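Peltar Opens Its Lost Mail Archive to the Public, and Would Like Some of It Collected

PELTAR, August - The Peltar Sorting House, which has been holding on to other people's mail for longer than most people hold on to a mortgage, will open its collection of undelivered letters, parcels and postcards to visitors this August. Admission is free. Anyone who finds something addressed to them may take it home, on production of identification and a reasonably straight face.

The collection numbers 2973 items. It was gathered when the old Hemmin district office closed in 2008 and its back rooms were emptied into crates, most of them labeled "Misc." The crates came to Peltar on the understanding that somebody would go through them by Christmas. The understanding did not say which Christmas.

"We had a plan, and the plan was to open one crate and see how we felt," said Zofia Kwiatkowski, director of the Sorting House. "We felt tired. So we closed it and applied for a grant."

The grant, from the Prandum Fund for Local History, paid for two years of cataloging. Staff recorded the address on each item, along with the postmark where one could be read and the reason for non-delivery where a carrier had left one. The reasons are a collection in themselves. "Moved" is the most common. "Dog" appears more often than the postal service might like. One envelope is marked "Refused, twice, with feeling," in a hand that suggests the carrier rather enjoyed the morning.

Of the full collection, 929 items are postcards, and these may be read by anyone, as postcards always could be. They make up the first part of the exhibition, titled Wish You Were In. Visitors will learn that it rained at the coast, that the food was fine, that the food was not fine, and that somebody named Bernie still had the key to the shed. Sealed letters are displayed with the address side showing and will stay sealed. The Sorting House has received several inquiries on this point and its answer remains the same.

Parcels are another matter. Items with no legible address on the outside were opened under supervision in the hope of finding one on the inside. This produced a good many knitted garments, a trumpet mouthpiece, half of a jigsaw puzzle and a fruitcake, which has been described in the catalog as "stable." 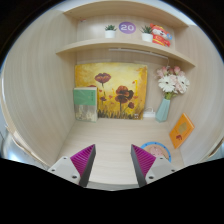
According to Amra Delić, the postcards are the best part and also the saddest, and the museum should have given people somewhere to sit down while reading them. She came to a preview evening expecting to stay ten minutes, she wrote in the comment book, and left two hours later worried about Bernie and the shed. She would also like the lettering on the wall panels made larger.

The Sorting House has taken the remark to heart. Benches have been ordered. The wall panels are already printed and will remain the size they are.

A reading room on the second floor will hold the full catalog, arranged by surname and by street. Visitors who believe that something in the collection is theirs can fill out a claim form, which runs to one page after an earlier version ran to six. Staff will compare the form with the catalog and reply by mail. The irony has been noted in-house and need not be pointed out at the front desk.

Claims may also be made on behalf of parents and grandparents. During the preview period, Mieczysław Kurek claimed a birthday card sent to his late mother by a cousin in Hemmin. It contained an apology for missing the party and a promise to make it to the next one.

"She complained about that cousin for years," Kurek said. "I'm going to have to call his daughter, and I'm going to have to be nice about it."

The exhibition was designed by Wellington Sampaio, who has hung the postcards on wires so that both sides can be seen. He asked for a room with no drafts and was given the one beside the loading dock. Visitors are asked to use the inner door and to let it close before admiring anything.

A sound piece by Nandini Nair, called Sonar, plays in the stairwell. It is made up of mail slots opening and closing, recorded on streets that appear in the catalog. A few of the slots answered back, and the dogs have been kept in.

The museum shop has printed 1000 blank postcards for the occasion. They can be written at a table by the exit and dropped into the old brass box in the lobby, which is emptied at 4 p.m. on opening days. The Sorting House wishes to make clear that the box is emptied by the regular carrier, that it has been tested, and that the test card did arrive.

Talks will be held in the reading room throughout August, beginning with Kwiatkowski on the history of bad handwriting in the Hemmin district. Places are limited. Schools and groups should book ahead through the front desk, preferably by telephone.

Items still unclaimed when the exhibition closes will return to storage, in new crates, with better labels. The fruitcake is not available for loan.

About the Peltar Sorting House
The Peltar Sorting House is an independent museum of mail and everyday writing, located in the former sorting hall at Peltar. The building is accessible by ramp from the yard side. Interviews, catalog extracts and preview visits for press can be arranged through the museum office.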